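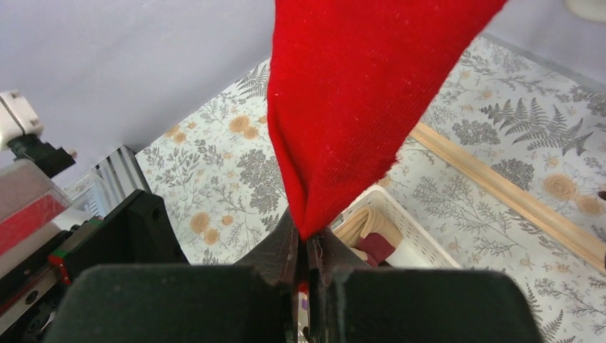

Vilhjálmur Grímsdóttir wrote to me in May to say that a bright red sock is a liability, that it will turn a whole wash pink sooner or later, and that any sensible household would own grey socks and get on with its life. I have read the letter several times, once aloud at breakfast, and I still disagree with nearly all of it!

I love red knitwear. I love it in a drawer, on a line, on the floor of the hall where it has been dropped, and most of all in the clean heap on the bed when the rest is navy and off-white and you can pick the red out before you've got your glasses on. Grey socks are perfectly decent things, but sorting them is a job for a jeweller. There's the charcoal, the slightly older charcoal, and the one that used to be black. Red finds its partner from across the room.

The usual case against it is the dye, so let me deal with that. Yes, reds can run. I ruined a pillowcase in Clumcombe when I was young and poor, and it was a good pillowcase. Since then I have given every new red thing a soak in a basin of cool water before it goes anywhere near the machine, then another if the water comes up the colour of squash. After that it goes in with the darks. In some 25 years of this I've had one accident, and that was a tea towel.

Then there is lint, which Vilhjálmur also brought up (it was a long letter). A red rib shows every speck of white, and the one at the top of this page is no exception. Look closely at almost any knitted thing you own and you'll find the same, only on a pale one you don't notice. I count that in red's favour. It tells you that you've been washing it with towels again. Turn it inside out, keep the towels for their own load, give it a good shake at the back door and most of the fluff goes off into the garden.

Ribbing is the other half of my enthusiasm, and it gets far too little praise. A fine rib pulls in, lets go and pulls in again. You can grab a sock by the toe or a sleeve by the cuff, wring it into a point, hang it up like a bat, and it'll mostly forgive you. Plain knit goes baggy and sulks. If I were in charge of school jumpers I would have ribbing halfway up the arm.

What I'd plead for is a bit of attention at the edges. The edge is where a knitted thing starts to go, and a slightly fuzzy one can stay slightly fuzzy for years if you get to it early. I keep a needle and a card of red wool in the same drawer as the clothes pegs. A few stitches over the worn part, loose enough to stretch, and back it goes. My matches are never exact. I have a pillar-box sleeve mended in something closer to brick, and I wear it to lunch with people whose opinion I care about.

There's a household manual of 1877 on my shelf, bought for very little at the Motthorpe book sale, which recommends darning by daylight and never after supper. I'd happily ignore most of that book (the chapter on puddings is grim), but on this point the author was right. Red wool under a lamp is a guess. Take it to the window.

And folding! I fold socks flat, one on top of the other, halved once. I don't ball them. Balling leaves one cuff turned back over the pair and stretched for weeks on end, and then people complain that their socks fall down. Flat ones stand up in the drawer like index cards, with the reds together at the front where I can see them on a dark morning. Sleeves get folded straight across the back of the jumper, with the creases smoothed out by hand before they have a chance to settle.

Ognjen Ristić, reading a draft of this, told me that I was making a great fuss over laundry. Well, yes. I handle these things every day of the week, and so does he, and I'd sooner have a strong colour in my hands while I'm at it. Vilhjálmur is getting a pair for his birthday. They've already had their first soak.

Last updated: December 2018

Comments

Nenlow: Agree about the flat folding, converted my whole family. Not convinced by red. We went mustard and it hides lint beautifully.

Mrs Cordier: Do you put vinegar in the basin? My mother swore by it but I've never seen it make a difference.

Author: Just cool water for me, and patience. I tried vinegar once and the bathroom smelled of chips.

Tansy577: The brick-on-pillar-box mend sounds lovely, I'd wear that.

Related

In praise of the clothes horse
Why I stopped ironing tea towels
The odd sock bag: keep it or bin it?
A window seat for mending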